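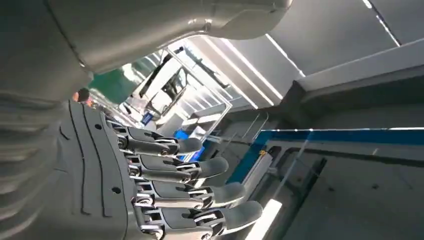 184 démonstrations, est-ce que ça suffit ?

Farah Hartono
On enregistre des exemples pour apprendre à un bras à manipuler de la toile plastique tissée. Le commercial de Claltomell nous promet un modèle « généralisable » avec 184 démonstrations. J'ai des doutes – la toile ne se plisse jamais deux fois pareil. Quelqu'un a essayé ?

tourneboulon
Généralisable à quoi ? Chez nous, il en fallait 3 000 selon le devis, et à l'arrivée la politique marchait surtout le matin.
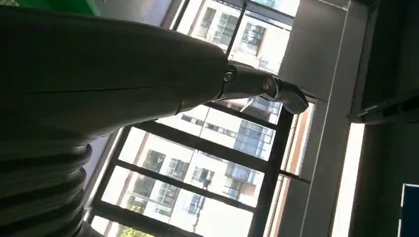 Le soir, avec une autre lumière, elle ratait la prise. Demandez-leur le taux de réussite sur une toile que le modèle n'a jamais vue, et combien d'essais ils ont écartés. Nous, c'était 26 sur la première série – découverts en ouvrant les fichiers. Gardez les échecs, étiquetés.
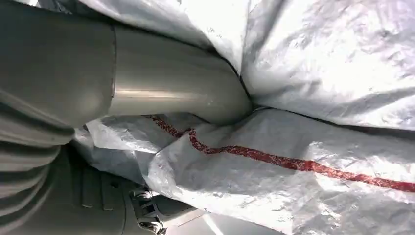
Odile R.
Pas d'accord sur les échecs, avec du clonage pur ça pollue tout. Sinon prenez 3 opérateurs différents et voilà.

Sujets proches
Kanden : export des trajectoires incomplet
Caméra au poignet ou caméra fixe ?
Pelupessy, quelqu'un a vu tourner leur démo ?

Contact – © Entraide Neston – Haut de page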